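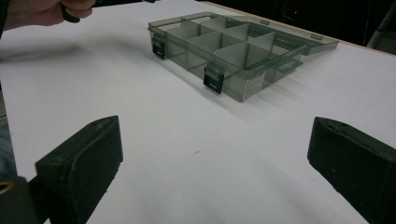

Small parts migrating under dividers in a compartment box

Posted 3/2/23 by Ivana Ibarra

I sort M2 washers and SMD parts in a gray see-through organizer with a hinged lid and two black latches. The dividers are thin plastic. When the box is carried upright, washers slip over the top of the walls into the next compartment. The lid closes fully and both latches engage. With the lid shut there is a gap above the dividers – I can slide a sheet of paper through it, folded once. Is there a standard fix, or should I buy a different box?

Trivwood

The gap is normal for this type. The lid rests on the outer rim, and the inner walls are molded slightly lower so they do not hold it open. Cut a sheet of closed-cell foam to the inside size of the lid and attach it with thin double-sided tape. Start with 1 mm. If the latches need force, the foam is too thick. Keep it clear of the hinge side by 5 mm or the lid will bind.

Check the long center divider as well. On removable ones it can lift out of its slots when the box is tipped, and then parts go underneath.

Zawadzka

just store it flat

Brandelach

Foam works for washers. For SMD parts I would not use it, as ordinary foam can hold a static charge and the smallest resistors stick to it. I keep those in 30 x 60 mm zip bags, one value per bag, with the label facing up – then the gap no longer matters. Antistatic foam is the other option but it sheds after a while.

If you do replace the box, look for one with ribs on the inside of the lid that line up with the dividers.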